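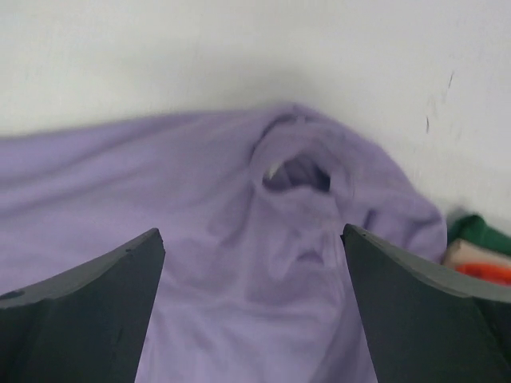 Page turns, again

October 3, 2023

I have been playing the same waltz for most of the year and I still can't get from the bottom of page three to the top of page four without leaving a hole in it big enough to park in. The waltz isn't hard. My teacher in Clodton used to give it to children. What is hard is that the Gratell edition puts the turn in the middle of a run of left-hand octaves, with the right hand busy on a trill, so that the only part of me free to deal with the paper is my face.

I bought the album second-hand, the Bélanger salon pieces, plate number 3134, with a cover showing a lady at an upright looking far more relaxed than the contents allow. There are 23 pieces in it. I can play two of them all the way through, and one of those fits on a single page, so I don't count it in company.

Over the years I have tried most of the known remedies. Folding the bottom corner up gives you something to grab, and also gives you a page that turns itself in the slow movement. Paper clips scratch the music desk. Photocopying the awkward page and propping it alongside works beautifully until you have four sheets in a row, at which point the piano looks like a washing line and you're reading the last system from somewhere near the window. I had a go at memorising the eight bars round the turn, and can report that I now know those eight bars very well and have forgotten the ones before them.

My sister turned for me once, at Christmas. She doesn't read music, so we agreed I would nod. I nod a good deal when I play, apparently. We were on the coda before I'd finished the introduction.

I said some of this last time, along with my view that whoever laid out the album had never sat at a keyboard. 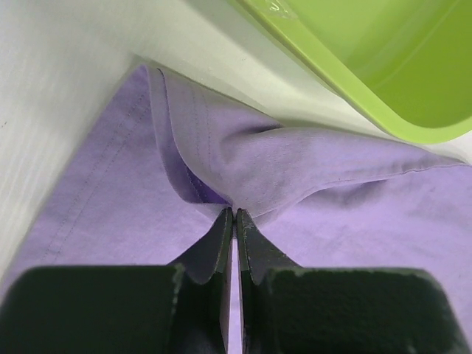 Gordon Perron wrote in to say that this was unfair to the engraver, who was given a fixed number of plates and told to get on with it, and that if I looked at the Vovitz printing of the same waltz I'd find the turn four bars later, on a rest, with the spacing opened up to get it there. He added that the trill is meant to be dropped early anyway and that everybody used to do this.

I have been thinking about that trill ever since. Thirty-odd weeks of practice, and I could have just stopped. There's nothing in my copy to suggest it, apart from a pencilled cross over the bar left by a previous owner, which I had taken to mean "careful" and which may well have meant "give up here".

So I went looking for the Vovitz. The music shop in Clodton had never heard of it, though the man was very keen to sell me a tablet stand with a foot pedal. You tap with your left foot and the page changes. My left foot has never been given any responsibility at a piano and I'd prefer not to start it on something important. The pedal was £80, without the tablet.

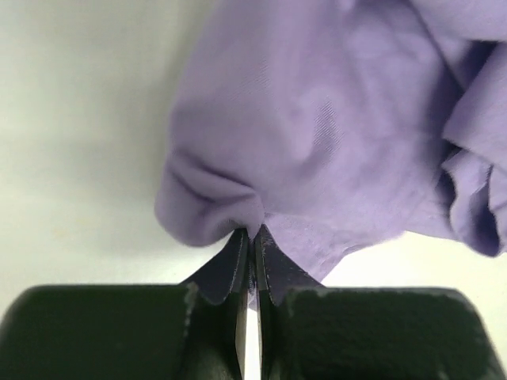 In the end I found a copy online from a seller who described it as "complete, some foxing, smells of pipe". All three were accurate. The waltz is on pages 2 to 7, and the turn is indeed on a rest, a lovely fat minim rest with room to turn the page, straighten it and scratch your ear.

What Gordon didn't mention is that the other turn, the one from five to six, which in the Gratell falls at a double bar and has never given me a moment's trouble, has been shoved back to make room. It now comes halfway through the only scale in the piece.

I'm going to try having both books up at once, Vovitz on the left for the first half and Gratell on the right for the second. The desk is just wide enough if I take the metronome off. Should anyone know how the fingering goes in bar 41 of the Vovitz, where the print has gone faint, please leave a comment. Mine says either 4 or 1, and I've tried both, and I don't like either.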